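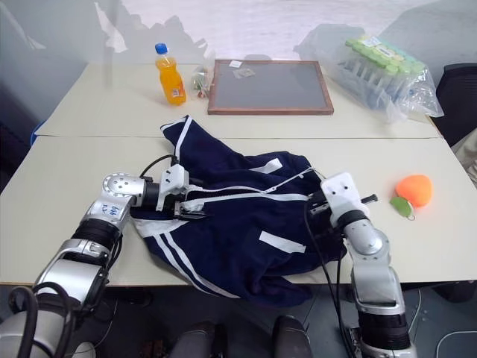
# Breline Jackets: a small folding set

Last updated: February
Posted in February by the Nutura data team

Search this site Go

Hello, and thank you for stopping by! Breline Jackets is a collection of almost 3,000 short recordings of two robot arms learning to fold a zipped jacket, gathered at our Erby bench by people steering both arms by hand. We made it for our own folding model, Nam, and then thought (why not?) that somebody else might like it too.

## What each recording holds

- video looking down over the table
- joint positions for the left and right arms
- gripper opening, one value per side
- a plain sentence saying what the operator was asked to do

Jackets start spread out, sometimes sideways, with wrinkles left in. We don't clear the far side of the table between runs, so expect bottles, packets and the odd toy, and please don't filter them out before you've tried training with them!

## Known gaps

Only 2 operators took part, and 5 recordings have no sentence attached. We'll fill those in with the next release.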